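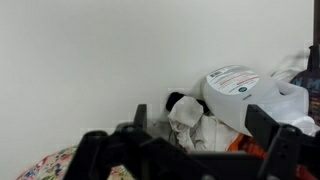

Sorting the bags and the laundry things on one table

duangjai_j wrote:
Hello everyone. I keep my shopping bags and my detergent on the same white table, against the wall. It became a pile again. I would like one system which my family will also follow. How do you organise yours?

raffaele.donati wrote:
Put all the bags inside one bag and hang it on a hook. I have done so since March. The detergent can stay where it is.
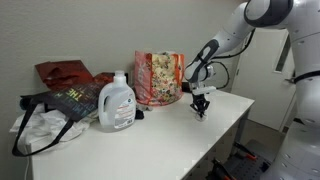 Re: Sorting the bags and the laundry things on one table

maarja_h wrote:
I do not agree with Raffaele. If all are inside one bag, you always take the top one and forget the others. I fold mine flat and stand them in a Rerholm box, 7 dollars.

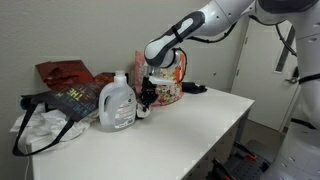

Folding is my favourite method too, but I think not every bag needs it. I would hang a tote with long straps, like the black one with the coloured lettering, and fold only the crumpled ones such as the dark red.

duangjai_j wrote:
Thank you both. I will try the box first, and the hook if my husband refuses to fold.

Contact the moderators | © Kaewkla Home Forum | Back to top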